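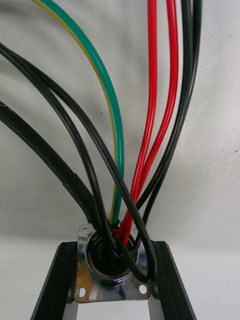 Vol. 7, No. 3

News > Software > Motion Planning

Jondari has released version 3 of Skodside, its planning software for work with cables and connectors. The planner now treats a cable as a flexible body – earlier versions took it for a straight line – and replans every 50 milliseconds.

Yakubu Okoro, who leads the control team, said two arms can now share one plan while working on the same circuit board.
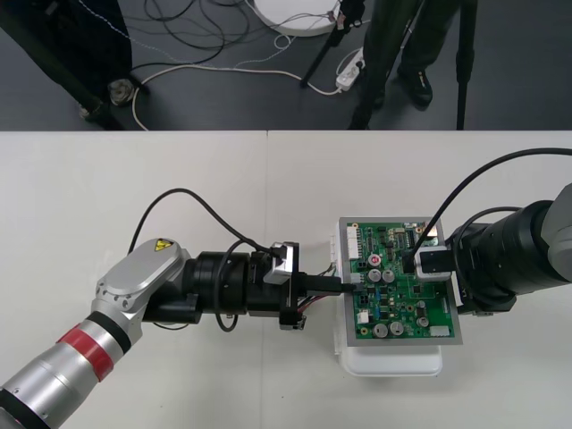
Availability

Skodside 3 ships in October. Current license holders get it free.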